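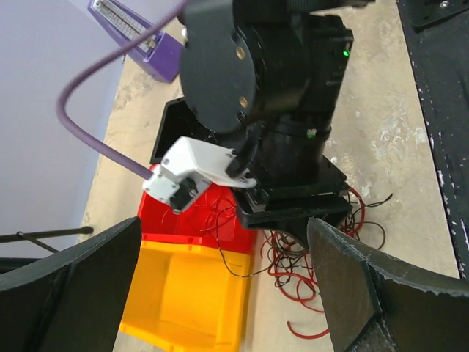
In defence of sorting the wires

April 17, 2024

There is a job which most people in a workshop will do anything to avoid, and I want to speak for it. I mean the sorting of wires. You know the pile. It begins as three or four leads left on the table after a repair, and by October it has become one object, with loops going through other loops, and you can't lift one end without lifting everything.

Red and black is the worst pile, in my opinion, although it has only two colours. With many colours the eye can follow one wire through the knot. With two, you follow a red one, it goes under three others, and what comes out on the far side is also red but may be a different wire. I have pulled on the wrong one more times than I would like to admit.

I came to this country with one suitcase and a good pair of pliers, and my first work here was at the repair bench of a small shop called Ngô, where we fixed lamps, radios and the chargers of electric bicycles. The rule at Ngô was simple. Before you went home, your wires went home too. Each bench had open bins, without lids, and you put the pieces in by colour. I thought at first that this was a rule for children. After one winter I had changed my mind, and I have kept open bins on my own table ever since.

I insist on the word open. A lid is a small door, and people who are tired do not open doors. My neighbours at the shared workshop bought a cabinet from Nestida with 16 drawers, very handsome, each drawer with a small window for a label. It cost 279 dollars. The drawers are still nearly empty and the wires are on top of the cabinet. With a bin standing behind your work, black or red or yellow, you only have to move your hand. The colour of the plastic is already the label, and you can read it from the other side of the room without your glasses.

Some people answer me that wire is cheap. This is true. A new roll costs less than my lunch, and if you count only money, perhaps I should throw the pile in the scrap box and cut fresh lengths each time. But I don't think the calculation is so honest. The short pieces are exactly what you need most often, because most jobs on a bench are short jobs. And the copper was dug from the ground by somebody, and the plastic around it will be here longer than I will. I find it difficult to put it in the rubbish for the crime of being tangled.

Others say the sorting is boring, and here I agree only by half. The first minutes are boring. You are looking for an end, and every end you find goes back inside. Then one piece comes free, and a second, and the knot begins to be softer in the fingers. I don't listen to the radio while I do it. I have had better ideas over a pile of wires than in any meeting, and I've been in plenty of meetings.

I will give some practical advice, as I would be annoyed to read a whole essay without any. Never pull hard. Shake the pile gently and let it fall, then turn it over and shake again. Take the loose pieces from the outside first, even if the one you want is in the middle. Work on a plain, light surface if you have one. Mine is an old beige top with plenty of scratches, and it shows a dark wire much better than the fine walnut I used to have. Don't sort by length at the same time as by colour. This is the mistake of ambitious people, and they stop before the end. Colour today, length another day, or never.

I also recommend stopping before you are angry. A knot handled by an angry person becomes tighter, and then somebody takes out the cutters, and then there are twice as many ends as before.

At the Diltura repair mornings, where I still help, the new people always ask to begin with the soldering iron. I give them the pile. They look at me as if I have cheated them, but they sit down and start shaking it out, and usually there is tea.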